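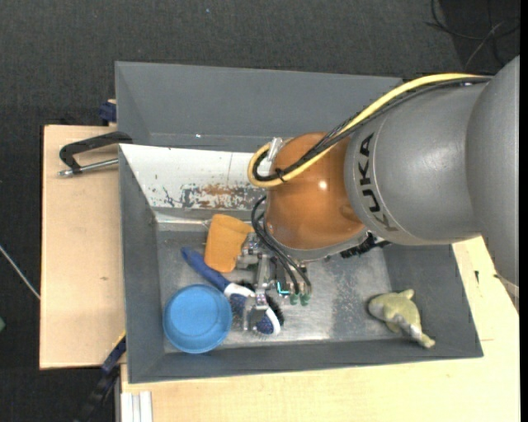

Ticket 588
Subject: Gray smudges on brushes and other small goods after sitting in metal bin
Site: Candcombe, mixed goods room
Opened by: Duyên Diệp
Assigned to: Kyu-ri Byun
Priority: Normal
Opened: Tuesday, November 19, 2024
Status: Closed

Duyên Diệp, 8:52 a.m.
Light-colored items are coming out of the gray metal bin with gray smudges on them. The blue and white brushes are the worst. The mark is usually on the head, on the white part, and sometimes there is a thin streak along the handle, but on dark blue you have to tilt it to see. It comes off with a damp cloth if you rub for a while. We had 23 brushes put aside by the end of yesterday's shift and I don't want to ship them like this.

The bin is the one with the sloping sides. Its floor is scuffed all over and has speckled patches. I don't know if the patches are new. Please advise if we can keep using it.

Kyu-ri Byun, 9:20 a.m.
Thanks. A few questions before I come down.
Are the smudges there when the brushes come out of the carton?
Has anyone changed what the bin is cleaned with?
Does it happen with wrapped goods too?

Duyên Diệp, 9:41 a.m.
Opened a fresh carton and checked 11 brushes. All clean.
Cleaner: I think it is still the Nogueira spray, but Trinh does the evening wipe-down, so I've added her here.
Wrapped goods: the wrap gets gray, the item inside is fine.

Trinh Đồng, 10:15 a.m.
The spray is the same. The pads are different. We ran out of the white ones and I have been using the green scouring pads from the kitchen cabinet since last week. They do lift the tape residue a lot better. I rinse with one bucket and let it air dry.

Kyu-ri Byun, 11:30 a.m.
Came down and looked at it. Notes:

Rubbed a dry white cloth on the floor of the bin, left half. Cloth came up gray.
Same on the right half. Gray, a little lighter.
Same on the walls. Cloth stayed clean on all of them. The walls still have their matte finish, and the floor is down to shiny metal.
Rubbed one of the clean brushes on the floor by hand, a few strokes. Got the same smudge Duyên reported.

So the gray is coming from the bin floor. My guess is fine metal dust from the scouring pads that never got rinsed out, plus whatever the bare metal gives off by itself. The speckled patches feel smooth to the fingernail. I can't tell whether they are dried cleaner or something in the surface.

For now: no green pads in any metal bin. Trinh, please wash it tonight with warm water and dish soap, soft cloth only, rinse two times with fresh water, and dry it with a towel. Do not leave it to air dry.

Trinh Đồng, 6:48 p.m.
Washed as above. The first rinse water was quite gray, the second was nearly clear. Some of the speckles got fainter but most did not move. The scuffs are the same as before. Towel dried.

Kyu-ri Byun, next day, 8:35 a.m.
Repeated the cloth test before the shift. Left half: faint gray. Right half: clean. That is a big improvement but I would not call it fixed. Put the cleaned-up brushes back in for the morning.

Duyên Diệp, 1:10 p.m.
Morning count: 3 brushes with a light mark, all on the white part. Sponges and the other loose stuff look fine to me.

Bleddyn Howells, 1:55 p.m.
Jumping in from purchasing. We bought these bins from Jukon in January. I called them and they said the floor coating is expected to wear where goods get dragged, and that they don't recoat. They sell a drop-in rubber mat, but it comes in one size and is too long for ours. I can get plain food-grade sheet from Gullier and have it cut. Delivery takes up to four days.

Kyu-ri Byun, 2:12 p.m.
Please order the sheet. Light color if they have it, so we can see when it gets dirty. It should lie flat right up to the foot of the slopes and not ride up the sides, or small items will slide under the edge.

Until it arrives, brushes and anything else with white on it go in wrapped. Everything else can go in as usual.

Bleddyn Howells, following Monday, 10:05 a.m.
Sheet arrived and is cut. Off-white. One corner was a little proud so I trimmed it with a utility knife.

Duyên Diệp, same day, 4:30 p.m.
Ran unwrapped brushes all day. No smudges. The brushes set aside at the start have all been wiped and released, except one where the rubbing left the bristles bent – written off.

Kyu-ri Byun, 4:44 p.m.
Good. Cleaning card for the bin now reads: lift sheet, wash sheet and floor separately, soft cloth, dry both before putting back. Kuo-hua Tai has ordered white pads and moved the green ones back to the kitchen.

The speckled patches are still there under the sheet. Leaving them alone. If they start to feel rough, open a new ticket and reference this one.

Closing.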